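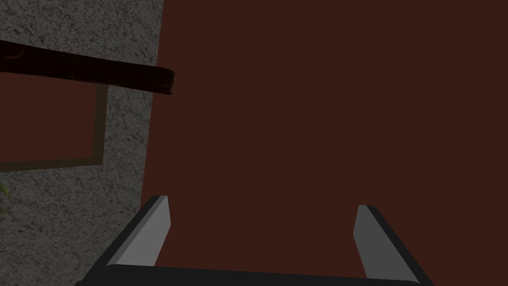 According to Fouad Zerouali, you can train a robot arm to do useful work before you have paid for the arm. The scenes get built in software, the virtual gripper practises picking things up and putting them down, and by the time the real machine comes off the truck it already knows its job. All that's left is to bolt it to the bench.

I have heard versions of this pitch for a while now, usually from people who don't own a bench. Zerouali does own one, in the back of the Volby office in Tudstead, and there was an arm on it the day I visited. It spent most of my visit under a dust cover.

Volby sells simulation by subscription. For $85 a month per seat you get a library of rendered scenes, a simulated arm with a two-finger parallel gripper, and a training service that runs overnight on Volby's own computers. In the morning there is a file waiting for you. Load the file onto a real arm and, says the brochure, "go to work." The target customer is a small shop with something dull to do: sorting, stacking, feeding parts into a jig. Big factories have their own people for this. A cabinetmaker doesn't.

I took a trial seat for three weeks. I can write a bit of code, though you'd never hire me to do it, which I took to be the level Volby is aiming at.

Setting up

Installation was easy and I'll give them full credit for that. I was looking at a scene within the hour, on a laptop that struggles with spreadsheets. You choose a surface pack, choose objects, choose where the camera rides, and press go.

The pack I spent the most time in is called Graniris, and it is the one Volby puts at the front of the catalogue. It mixes speckled grey stone-like surfaces with flat, dark reddish-brown ones, and it drops bits of clutter in at odd angles. The camera sits behind the gripper, so you look out past its two fingers at whatever is in front of them. The stone is good. The grain of it would pass at a glance. The reddish-brown areas are as smooth as a paint chip, without a scratch or a seam anywhere, and that bothered me more the longer I looked. My own workbench has glue on it. It has pencil marks and a burn. A model that has only ever seen a perfect surface is going to meet some surprises in my garage.

Zerouali's answer is that plainness is fine so long as there is enough variety. The software changes the light, shifts the angles and swaps the colours thousands of times, and the model is supposed to learn to ignore all of it. That's a respectable idea and plenty of researchers rely on it. But the variety has to include the kind of mess the customer has, and when I went looking for a setting called dirt, or wear, or anything close, I couldn't find one. He told me it was planned.

The overnight runs

My task was simple. Pick up a wooden block, put it in a tray. The first run failed with an error message I couldn't make sense of. Support answered the next afternoon, politely, and the fix was a box I should have ticked. The second run finished, and the report said the gripper had done very well indeed.

I'd have liked to know what "very well" was measured against. As far as I could tell, the test scenes came from the same pack as the training scenes. It's a bit like marking a student on the homework you already went over in class. When I switched packs and tested the same file on a plain white counter, the score fell hard. The report still used a green bar.

Trying it on metal

Volby recommends an arm from Lamrani, and Aicha Berrada lent me time on hers. She runs a small framing workshop and has been a Volby subscriber since May. We loaded my file, set out a block and a tray, and stood back.

The arm went to the right place. It opened its fingers nicely wide, came down, and closed a finger's width short of the block. It then carried nothing, with great care, to the tray. We moved a lamp and tried again, and that helped. We taped down a sheet of matte brown card and that helped a good deal more, though I'm not sure what it says about a product when the customer has to make the real world look like the rendering.

Berrada was kinder than I was. She said her own file, which loads strips of moulding into a cutter, works most days, and that she'd never have got there by programming each move herself. She also said it took her nearly 5 weeks of fiddling with the real arm after the simulation told her she was finished. Nothing in the brochure mentions that part, and her time doesn't show up in the subscription price.

Nuno Antunes, who cancelled his seat, put it more bluntly. "I paid them to teach it, and then I taught it." He has gone back to guiding the arm by hand through each job. It's slow, but he knows what he's getting.

Who should pay for it

If you already have an arm and somebody on staff who likes tinkering, the price is low enough that a few months won't hurt. The scene builder is pleasant to use, and trying out camera positions on screen saves a lot of drilling and re-drilling. I'd happily use it for that alone.

If you're being told it replaces the tinkering, hold on to your money. Ask to see your own part, on your own bench, picked up by a file that was trained in simulation and hasn't been touched since. I asked Zerouali for that demonstration with one of Berrada's moulding strips. He said he would look at the calendar, and as of Sun 12 June I hadn't heard back.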